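Closing an Incision on a Practice Pad: Running Stitch

Cut the thread to 8 inches before you start. Anything longer gets in the way on a small pad – you can always tie on again.
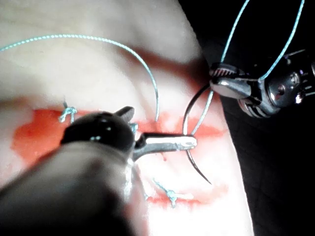

Thread control takes up most of a beginner's time. Pull the slack through after each bite and lay it off to one side of the incision. A long arc of blue thread can sit across the pale surface while the jaws on the right hold the strands and the curved needle stays near the jaw on the left. Keep tension on the strand you are holding, then set up the next bite.

Space the bites evenly. After 4 bites, stop and check that the edges meet without puckering. Finish with 3 square throws and trim the ends.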